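How to get an itemized bill from a private clinic

Good news -- you can do this in one phone call! Ask the billing office for the itemized statement, with procedure codes, and write down who you spoke to.

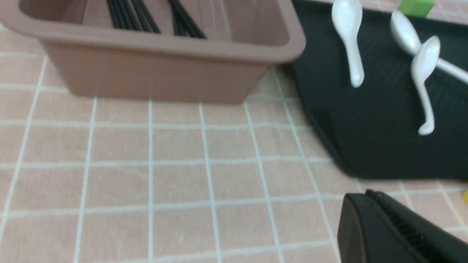

Next, put the codes beside your insurer's explanation of benefits. I love this part! My Bevach bill listed the same scan 2 times, and fixing it took $1116 off.

116 shares · 5 comments

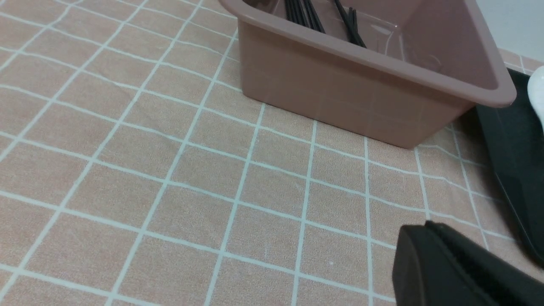
Océane Wong: Does this work if the bill has already gone to collections? Mine is from December and the clinic keeps sending me to the agency.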